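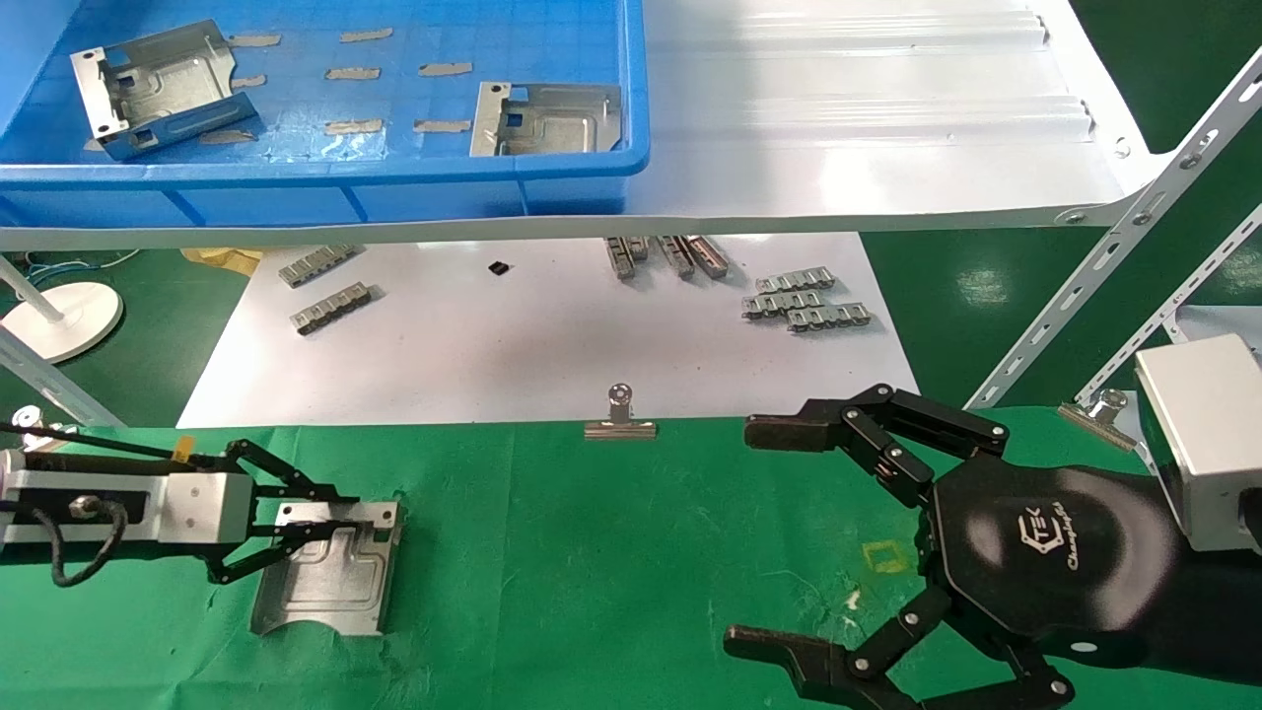
FOR IMMEDIATE RELEASE — November

Skikdale Technical College Students Advance to Final of Pallside Handling Challenge

SKIKDALE — A student team from the automation program at Skikdale Technical College has qualified for the final round of the Pallside Handling Challenge, an intercollegiate competition in robotic handling of sheet-metal parts. The team entered under the project name Skindent and placed second in the qualifying round with 1,324 points.

The challenge requires each team to pick formed metal parts, transfer them between work positions and place them in a tray. Parts are not fixtured, and their orientation is changed between runs. Each run is limited to 15 minutes. Points are deducted for dropped parts, for contact with the shelving and for any operator intervention after the start signal.

Skindent is a project of the second-year manipulation course. The students compared a parallel gripper with a multi-fingered hand on the same set of parts. Flat plates with embossed features were assigned to the parallel gripper in the early trials. Brackets with flanges and cut-outs were tried with both. The team recorded 228 practice runs before the qualifying round and logged grasp position, cycle time and fault type for each one. 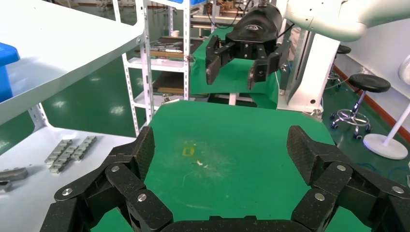 Wrist-camera view across the green work table during Skindent project work, with a second gripper in the background.

Most logged faults occurred during release. Thin plates tended to rotate when the fingers opened, and the students reduced the opening speed and added a short dwell before retraction. A second group of faults came from the wrist camera, whose view of the part was partly blocked by the fingers at close range. The students now take the part position from a higher approach point and hold it for the final descent. Both changes were in place for the qualifying round.

Control software for the project was written by the students. Sample parts were supplied by Melnyk, a regional metal-forming shop that has supported the course for two academic years. The college provided laboratory space and 200 hours of supervised bench time.

The final round will be held at the Pallside exhibition hall. Six teams will compete. The part set for the final has not been released — teams will receive drawings on the morning of the event and will have until noon to adjust their programs.

The Skindent team will publish its run logs and a technical report on the course page after the final.

Media contact: Communications Office, Skikdale Technical College

###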